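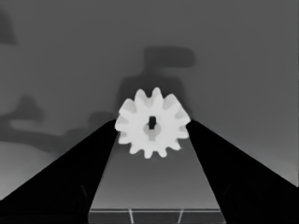
Figure 6.1 A spur gear with twelve teeth and a slot in the hub.

Chapter 6
Spur Gears and Simple Gear Trains

After working through this chapter you should be able to name the parts of a spur gear, relate tooth count to pitch diameter, find the speed ratio of a pair, and judge whether a given pair will mesh without interference. Chapter 5 dealt with belts and chains. The notation used there for shaft speed and torque is kept here without change.

6.1 Why teeth are used

Two smooth wheels pressed together will pass motion from one shaft to another. The force they can pass is limited by friction at the contact, and under a heavy load one wheel slips on the other. Cutting teeth into both rims removes the slip. The average speed ratio is then fixed by the tooth counts alone and does not depend on load, on wear of the rim, or on how hard the shafts are pushed together.

A spur gear is the plainest form of toothed wheel. Its teeth run straight across the rim, parallel to the shaft, and it will mesh only with another gear on a parallel shaft. It produces no thrust along the shaft, so the bearings can be simple. It is also noisier than a helical gear of the same size, as each tooth comes into contact across its full width at once.

6.2 Terms

The pitch circle is the circle on which the gear would roll if it were a smooth wheel. Nearly every other dimension is measured from it. The addendum is the height of the tooth outside the pitch circle, and the dedendum is the depth of the space inside it. The dedendum is made slightly larger than the addendum, and the difference is the clearance at the bottom of the space.

The module, m, is the pitch diameter in millimeters divided by the number of teeth, N. It follows that

d = mN

A gear with 21 teeth and a module of 2 mm has a pitch diameter of 42 mm. Both gears of a pair must have the same module. Students who have worked only in inch sizes will know the diametral pitch, the number of teeth per inch of pitch diameter. The two systems do not mix, and a gear cut to one should not be run against a gear cut to the other even where the sizes look close.

The smaller gear of a pair is the pinion. The larger is called the gear, or the wheel in older books.

6.3 The speed ratio

Let the pinion have N1 teeth and turn at n1, and let the gear have N2 teeth and turn at n2. Teeth pass the point of contact at the same rate on both sides, so

n1 N1 = n2 N2

The larger gear turns more slowly and in the opposite direction. If losses are ignored, its torque is greater in the same ratio - power in equals power out.

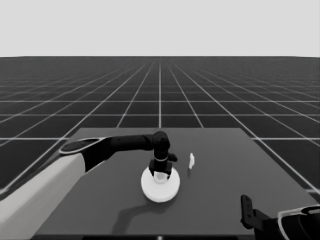 An idler placed between the two gears changes the direction of the last shaft and leaves the size of the ratio alone. The proof takes two lines and is left for Problem 6.4. Idlers are also used to span a wide gap between shafts where a direct pair would call for very large wheels.

6.4 Small tooth counts

A designer who wants a large ratio in a small space will be drawn toward a pinion with few teeth. There is a limit. With a standard full-depth tooth and a pressure angle of 20 degrees, a pinion with fewer than 17 teeth may be undercut when it is generated by a rack-shaped cutter. Undercutting removes material near the root, where the bending stress is greatest, and may also remove part of the working profile. Lower counts are made by shifting the cutter outward, a method treated in Section 6.9.

6.5 Case: the Ustovthorpe hoist

The hand hoist at the Ustovthorpe grain store was rebuilt by Munshi, a small repair shop. The drum shaft carries a gear of 138 teeth driven by a pinion of 21, both of module 2. The center distance is half the sum of the pitch diameters:

C = 2 (21 + 138) / 2 = 159 mm

The ratio is 138 / 21, or 6.57 to three figures. The shop's drawing, signed by Danica Vávra, gives the center distance as 159.2 mm. The extra 0.2 mm was allowed for backlash, the small gap between the backs of meshing teeth. Section 6.6 sets out how such an allowance is chosen, beginning with the effect of center distance on the pressure angle.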